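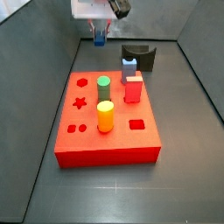
Daycare waitlist deposit – can they keep it?

Posted by Abrehet Zeleke

We put our son on the waitlist at a daycare called Zindau last September. They asked for a $273 deposit and said it would go toward the first month. A spot never came up and we have now found a place closer to my work. I emailed to ask for the deposit back and was told it is "an administrative fee" and can't be returned. The form I signed says "deposit" at the top. It doesn't say anything about refunds that I can find. He is 18 months old and we are paying for the new place already, so I would like the money. Has anyone dealt with this?

Fuad Tekleab

Read the form again, and also the parent handbook if they gave you one or had it on their website when you signed. Sometimes the form says "subject to the policies in the handbook" in small print and the refund rule is in there.

If there is nothing in either one, write a short letter. Say what you paid, the date, that the form calls it a deposit, and that no place was offered. Ask for the full amount by a certain day. Keep a copy. I did this with a preschool and got a check 3 weeks later, minus a $40 registration charge that was listed on the form. I didn't argue over that part.

If they ignore you, small claims is an option, but look up the filing fee for your county first. Your state's consumer protection office may also take a complaint at no cost. Rules on deposits are different from state to state, so I can't tell you for sure that you would win.

tamiru_dad

Same thing happened to my sister and she never got hers. Did you pay by card? You could call the bank and dispute it – there is a time limit though and you may be past it. I would stop emailing and go in person at pickup time when the director is there.

Related
Daycare closed for a week, do I still pay?
How much notice to give before leaving a daycare
Skavach Street preschool – anyone been?
Cusell after-school program hours
Splitting child care costs with an ex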